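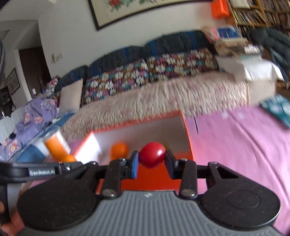 Figure 7.1 A red ball held over an open box containing an orange ball.

Chapter 7
Sampling Without Replacement

7.1 Why the second draw differs from the first

In Chapter 6 every draw was made from the same collection. An item was chosen, recorded, and returned, so the chances stayed fixed from one draw to the next. Most sampling in practice is not done this way. An inspector who opens a crate sets it aside, and a survey office does not call the same household twice.

When items are kept out, each draw changes the collection that remains. The draws are then dependent, and the multiplication rule must be used in its general form:

P(A and B) = P(A) × P(B given A)

Consider a shipment of 114 crates received at the Risuddale warehouse, of which 30 are damaged. An inspector picks 2 crates at random and keeps both. The chance that the first is damaged is 30/114, or 0.263. If it is, 29 damaged crates remain among 113, and the chance for the second is 29/113, or 0.257. The chance that both are damaged is the product, 0.068 to three places. Had the first crate been returned, the result would have been 0.069.

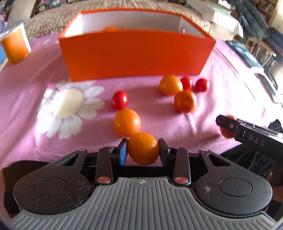 The gap is small when the sample is a small part of the whole. It grows as the sample takes up more of the collection – a point that Section 7.4 treats in detail under the finite population correction.

Two terms are used throughout the chapter. The population size, N, is the number of items before any draw is made. The sample size, n, is the number drawn and kept. Some older texts, including Bauerfeind's workbook, reverse these letters, and readers who consult them should check the notation first.

Order also needs care. Drawing a damaged crate and then a sound one is a different sequence from drawing a sound crate and then a damaged one, but both give a sample with one damaged crate. The two sequences have equal probability, 30 × 84 divided by 114 × 113, and must be added when only the contents of the sample matter. Section 7.2 replaces this addition with a counting formula.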